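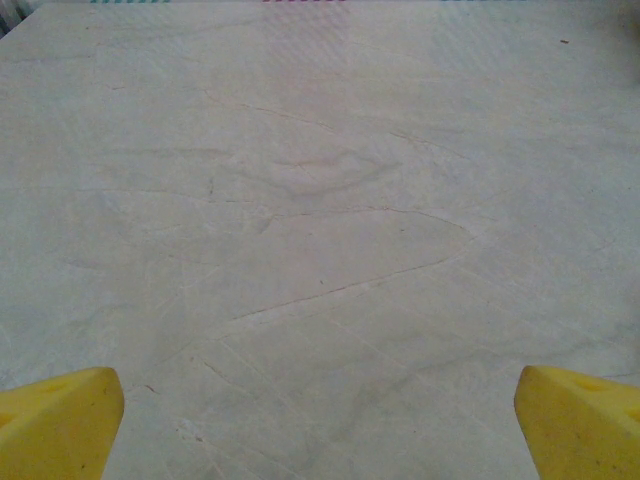 Remo Frei wrote in to ask how many demos you need before it's worth training at all, and whether he should throw out the ones where he fumbled. Short answer: fewer than you think for a first try, and keep some of the fumbles. Longer answer is the rest of this page, which I've redone since the July version because half of it was out of date.

Recording demos for a pick and place policy – quick guide

What you need
Arm with a wrist camera. Leader arm or whatever you drive it with. A clear bit of bench. Two or three objects, no more to start. Notebook, paper one.

Before you record
Wipe the lens. Wipe the bench too.
Open the gripper all the way and look at the wrist view on the laptop. Both fingertips should show, one in each bottom corner, with clear bench between and above. If you only see one tip the mount has slipped. Fix it now, not after 40 takes.
Lock exposure and white balance. Auto will hunt every time the arm dips and your pale bench goes grey then white then grey.
A veined stone-look top is fine, I use one. But don't let the object sit on the same vein every take. The model will happily learn the vein.
Check free disk space. I lost an afternoon at the Holska bench to this.

Start position
Pick one and save it. Fingers spread, nothing held, camera looking at the bench. Every take begins there, or close to it – a little wobble in the start is good, a wildly different start is a different task.

Doing a take
1. Place the object. Hands out of view.
2. Hit record. Wait a beat.
3. Move to it at a steady pace. Not slow. Slow takes are full of frames where nothing happens and you get a policy that likes to sit there.
4. Close, lift, carry, set down, open.
5. Back off clear of the object, then stop recording. Don't stop while still gripping.
6. Write it down: take number, object, good / bad / odd.

Then move the object. Really move it. Corners, edges, turned sideways. Most people shuffle it a few centimetres round the middle and wonder why the arm is lost anywhere else.

How many
For the Chmielewska set we recorded 605 takes over the whole job and kept 471. The first training run that did anything useful was well before that. For one object and one target, do a small batch, train, watch it fail, record more where it failed. Repeat. Beats recording everything up front and finding the camera was crooked.

Fumbles
Missed the grab, backed up, got it second go: keep. That's recovery and the model needs to see it. Dropped it off the bench, or somebody leaned in to help: bin it. Stopped halfway to answer the phone: bin. Tag the recoveries so you can pull them out later if they cause truoble.

Empty starts
Tianyou Shen suggested recording a few takes with no object out, arm just holds at the start position. I tried 2 and saw no change, so would need a proper batch to say. Worth a go if your arm grabs at nothing.

Checking the batch
Play back every tenth take, wrist view only. If you can't tell from that view where the object is, the model probably can't either, so add a second camera off to the side.
Compare frame counts. One take at 2,368 frames when its neighbours are a fraction of that means you forgot to hit stop.
Check the gripper value really changes when the fingers close. Mine was flat for a whole batch once, loose plug.

Naming
Folder per session, object name, colour, take number. No spaces. Back it up the same day, somewhere that isnt the laptop.

Updated 26th September. Next page is the training settings, still writing it.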